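The Gripper Is the Wrong Thing to Argue About

By Peninah Rotich

Most comparisons of robot grippers read the same way. There is a table of payload, stroke and closing force, then a row of prices, then a verdict. I have written a few of these myself, and I no longer think they help the person who has to choose. The question that decides whether a small arm is any use on a bench is what it does around the things it was never asked to pick up.

I came to this view after two months of trying the Lovis and the Goltholm, two grippers sold to the same sort of buyer. On paper the Goltholm wins. It closes harder and opens wider, and the maker says so on the first page of the manual. We ran both through 2,016 grasps between us, my colleague Muthoni Muriithi and I, and by the closing-force measure the Goltholm did win. It also did more damage to our patience than any tool I have used.

The trouble is cables. A real bench has them. A thin white cord running across a gray tabletop is easy for a person to work around and hard for an arm, and it usually lies exactly where the fingers want to come down.
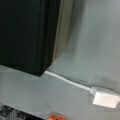 The wide fingers of the Goltholm are part of its sales pitch, and they are what catches. The Lovis has narrow tips that can come down beside a cord and leave it alone. None of this appears in a spec sheet. The spec sheet assumes one object in the middle of an empty table, and I have yet to meet anyone who works at such a table.

Muthoni disagrees with me here, and her case deserves a fair hearing. She says a bench should be cleared before the arm is switched on, and that a test with clutter in it measures the clutter. If you change three things at once, she says, you learn nothing about any of them. As a rule for writing papers, I accept that. As a rule for buying equipment I think it fails, as the buyer will not clear the bench on a Friday afternoon when the last batch is due.

So we left things out. Boxes, a tray, small blocks and cords all stayed on the table, and the arm had to find its way in among them. 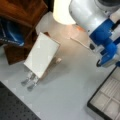

Vol. 28, No. 2

What we learned first was that the camera mattered more than either gripper. With the view from the wrist alone, both grippers did badly near anything tall and dark. The camera gets close, the black side of a box fills the view, and the controller has little left to go on. Adding a second camera looking down at the table brought nearly every one of those failures back within reach. I would spend money there before I spent it on stronger fingers.

The second lesson was about the controller. We used the Mollel for the first month and the Trudeck for the second. The Mollel plans a whole motion and then carries it out. The Trudeck corrects as it goes, which makes it slower and a little ugly to watch — it hesitates, backs up, tries again. I prefer it. A slow arm that stops short of a notepad is worth more to me than a fast one that drags it to the floor.

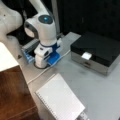

There is a fair objection to all this, and several readers of my last column made it. A small lab cannot afford two months of trials. It wants a number it can compare. I understand that, and I would be glad to see one. But the number should come from a crowded table. Put a bottle, a cord and a box within reach, ask for one of the three, and report how often the other two were left where they stood. Any maker could run this in a morning. The Lovis people would probably be happy to. I am less sure about the Goltholm people.

I would also ask makers to publish the failures by type. A dropped bottle and a crushed one are both counted as a miss, and they are very different events for whoever owns the bottle. Clear plastic is a good test here. It is hard for a depth camera to see, it dents under too much force, and every workplace has some. 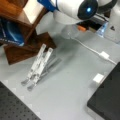 Force still counts for something. If your work is metal parts of one size in a fixed tray, buy the Goltholm and ignore me. It is well built, the price is fair, and in its own conditions it rarely misses. For mixed work on a shared bench I would take the Lovis with the Trudeck and a camera overhead, and accept the slower pace.

Muthoni still clears her half of the bench before she starts. We plan to run the trials again in January with the halves swapped, and she has asked to choose the clutter.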